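The ferry to Grimness

I grew up in Roltholm, on the side of the strait that kept its railway. My grandparents were buried in Grimness, on the side that kept the old church. When I was a child the ferry between them ran 14 times a day and you could cross with a library card. Since the agreement of June last year it runs four times, and you need a permit, a photograph and a reason.

I crossed again this summer. The officer at the Roltholm pier asked why I was going. I said graves. He wrote down "tourism", as his form had no line for graves.

People who defend the permits say they are fair, as both sides have to apply. On paper that is true. In practice an application from our side is answered in a week, and one from Grimness must go through the office at Henare, a day's journey inland. Of the 254 people from Grimness who applied in the first month, 215 were still waiting when the month ended. The Firnero Bulletin printed those figures and I have not seen them disputed.

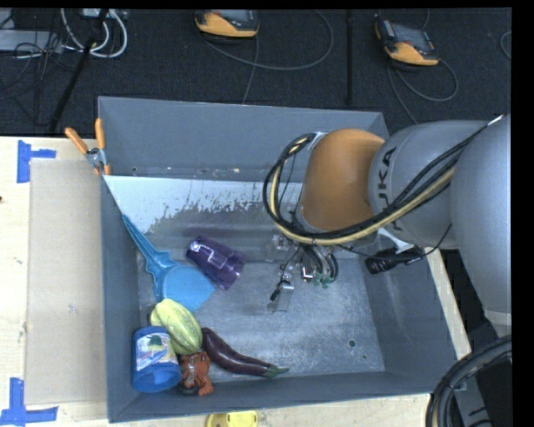

Work is the usual argument for leaving things as they are. The strait used to be full of people crossing for jobs, and we are told those jobs are going in any case, so the permits do little harm. I don't accept this. A machine can take over some of what a man from Grimness once crossed the water to do. It doesn't marry anyone in Roltholm, or argue in the fish queue, or learn our songs badly. Most of what I know about the other side I learned from people who had come over to work.

My own view is that the permits should go, and that if they can't go this year, Grimness should have an office of its own. It would need two desks and a stamp. Our council says it has no power over Henare. It had enough power to sign the agreement.

The church was locked when I got there. A woman across the road had the key, and she asked whether the bakery by Roltholm station was still open. I told her it was. She hasn't been across since the permits came in.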